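Porthorpe Worktop Table -- White

Plain white table, flat top, no drawers. Back in stock after July's sellout. Ships in two boxes, legs in one, top in the other. They don't always arrive on the same day so don't panic.

What it is: a play table, a craft table, a sorting table, a packing table. We sell a lot of them to nursery schools and to people who do crafts in the spare room. One size only at the moment. The taller one is coming, no date yet, please stop emailing Wayne about it.

The top

Smooth, white all the way to the edge. No grain, no pattern. Small things show up on it, that's the main reason people buy it -- beads, screws, puzzle pieces, you find them again. Wipe with a damp cloth and a drop of dish soap. No scouring pads!! They dull the finish and we can't replace a top for that under the warranty.

Marker comes off if you get to it the same day. Red is the worst. Turmeric forget it.

The legs

Four, screw in by hand, then a half turn with the key in the bag. Key is small, tape it under the top when your done or you will lose it. Feet adjust a little for uneven floors. If it rocks after that, check that all four legs are screwed right up before you write to us.

Against a wall

The back edge is square and straight so it sits flush. Baseboards will hold it off a bit, depends on yours. If you want it tight to the wall and you have thick baseboards, the Quiroga shelf bracket kit does it, sold seperately. Need 2 kits per table.

Assembly

One person can do it. Two is nicer for flipping it over. Put the top face down on a blanket or the flattened carton, screw in the legs, flip, level. Do NOT drag it by one leg.

What goes on it

Whatever you like. It takes a mix fine -- toy kitchen bits, a block, a case of odds and ends, a bar of soap, all out at the same time with room between. Toys in the photo not included, neither is the basket. We get asked.
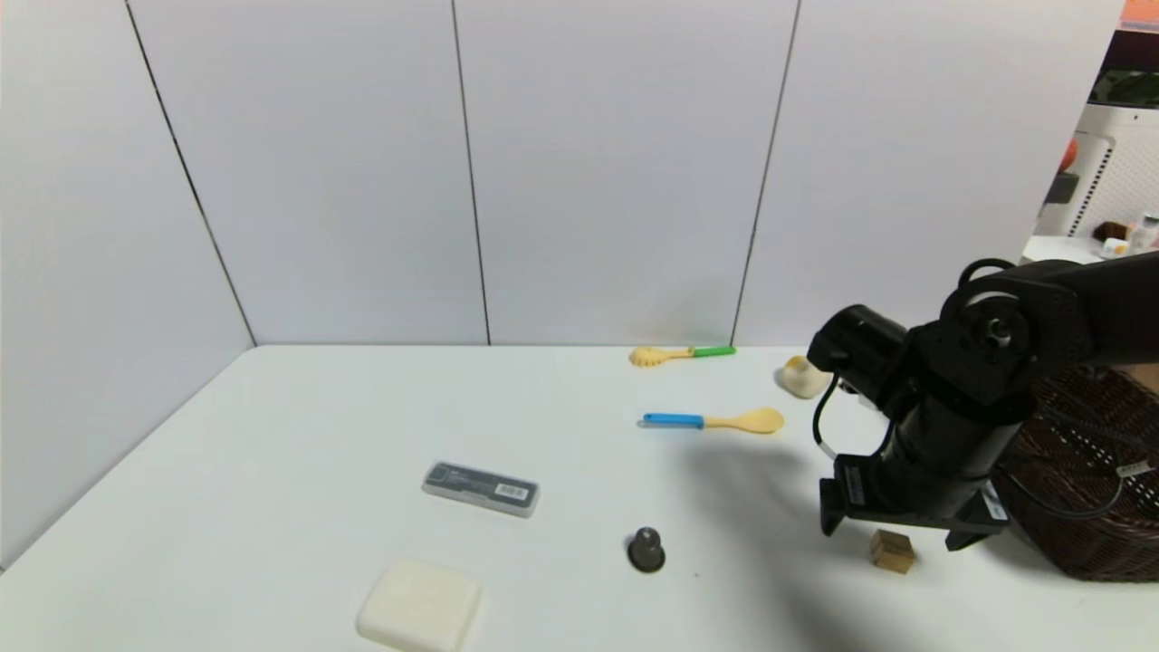 Lionel Tunstall wrote in to say the white is easier to live with than he expected, his last table was a dark one and showed every crumb, this one gets a wipe after lunch and another at bedtime and looks fine. He'd have liked a lip along the back though, small stuff rolls off behind if you leave a gap at the wall. Fair point. We passed it on. Meanwhile push it right up or run a strip of the Honditz edge trim along the back, it peels off clean.

Price and shipping

$156, legs and key included. Delivery is 7 working days inside the lower 48, longer for Alaska and Hawaii, ask first. Curbside only. If you need it carried in say so at checkout, there's a box for it, easy to miss.

Returns

13 days from delivery, unassembled, in the carton. Scratched tops can't come back, so check it before you put the legs on. If a box turns up crushed, take a photo before opening and send it with your order number. We'll sort it out.

Spare parts

Feet, keys and single legs are kept in stock. Tops only with a full order. Edge trim comes in white or gray, cut it with ordinary scissors.

Questions to Wayne Inskip at the shop, mornings are best. Page updated Jan 21, 2025, stock numbers change faster than the page does so call if its urgent.

Related items
Quiroga shelf bracket kit
Honditz edge trim, white
Honditz edge trim, gray
Zillon stacking stool
Zillon table mat, clear
Porthorpe spare leg, single
Porthorpe adjustable feet, set of four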